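Zalby Institute – Teleoperation Programme
November 2018

1/13
The Institute is pleased to share a short account of the current work on packaging materials. The programme concerns tasks which a robot learns from a person, either guided by hand or driven from a remote control station.

2/13
The subject of the present series is the handling of soft and crumpled materials. Rigid objects were dealt with in the July series. Foil and plastic film change shape whenever they are touched, and a fixed set of instructions is of little use with them.

3/13
Operators work from the control station known as Simon. Each movement of the operator's hand is passed to the arm, and the position of the fingers is recorded together with the view from the wrist.
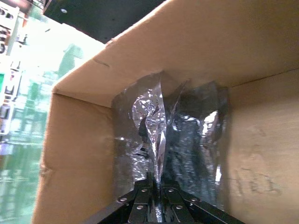
Crumpled foil in a cardboard box, seen from the wrist of the arm.

4/13
Foil is demanding for the operator. It reflects light unevenly, and its edges are ragged, so the best place to take hold is seldom obvious. Operators are asked to look for a raised fold and to bring both fingers to it slowly.

5/13
The walls of the box add a further difficulty. The wrist must be turned before the fingers go in, and new operators tend to turn it too late. Hand guiding has proved helpful at this stage – the trainee holds the arm itself and feels how much room there is.

6/13
Each operator completes 90 demonstrations per material. Hesitant attempts are kept in the record and marked as such. An attempt is set aside only if the arm has been stopped by the safety system.

7/13
Erzsébet Orbán, who leads operator training, has asked that sessions at the station be followed by a change of duty. Attention falls away quickly in remote work, and the recordings show it.

8/13
Film is handled under the same procedure, with one difference. Clear plastic is difficult to judge on a screen, and the operator must rely on the bright lines along its folds.

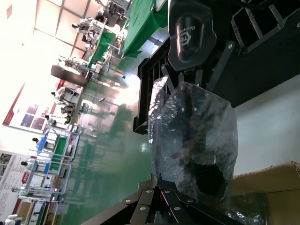
Issue 8 – page 2

9/13
A bag pinched at one end will hang and crease under its own weight. The operator is therefore instructed to pause after lifting, and to begin the next movement only when the bag has settled. The pause forms part of the demonstration and should not be trimmed from the recording.

10/13
Recordings are reviewed with the Usik software. The reviewer marks the moment of first contact, the moment of closing and the moment of release. Where two reviewers disagree, both marks are retained.

11/13
Our partners at Grarport have requested the operator guidance in printed form. A revised edition is in preparation and will include a longer section on hand guiding.

12/13
Colleagues wishing to train as operators should apply through their head of section. Previous experience with robots is not required. Applicants will be asked to attend an introductory session before any time at the station is booked.

13/13
Questions about the procedure may be left as replies to this thread. Requests for access to recordings should be sent in writing to the programme office at Zalby.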